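Home | Bikes | Components | Workshop | Features | Subscribe

Filed under: Features, Cockpit & Controls

The Long Way Around a Handlebar

By Coralie Dunstan
September 28, 2022

Wulan Latuheru keeps her saddles in a filing cabinet and her handlebars on the wall. She has built and fitted touring bikes at Kiltside for most of her working life, and she says the part customers ask about least is the one that sends them back to her.

"They'll spend a month choosing tires," she says. "Then they ride whatever bar came on the bike."

The bike on her stand when I visited was a steel Clistia with a drop bar that was too wide for its owner. He had ridden it 890 miles over the summer and come home with two numb fingers on his left hand. Latuheru had already taken off the old tape and was cleaning glue off the bar with a rag.

Her first change was the stem. The owner's was long and low, and she swapped it for a shorter Grunell with a slight rise. She moved the brake hoods up the curve of the bar next, then put the bike on the floor and had him sit on it in his work shoes. 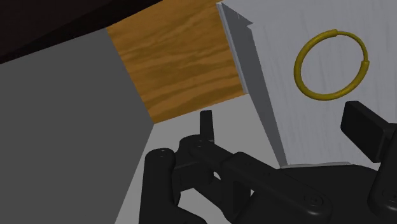
Wood grain beside gray, in a computer rendering.

Numb hands usually start somewhere else, in her view. A saddle tipped too far forward slides the rider into the bar, and no amount of padding will fix that. She checks the saddle with a level before she touches anything up front. On the Clistia it was nose down, and she brought it back to flat.

Only then did she get to the tape. Latuheru stocks two kinds, a thin cork blend and a thicker foam, and she wraps from the ends toward the stem so the edges don't peel under the palms. The foam adds 28 grams to the bike. She has had customers turn it down for that.

A full fitting at Kiltside costs $200, with parts extra. The Grunell stem and the tape brought this one up by another $151. She asks everyone to ride for two weeks before they come back for changes, and to write down what hurts and when.

The owner of the Clistia picked it up that evening. He planned to ride home by the river road, and Latuheru told him to stop and shake out his hands at the bridge.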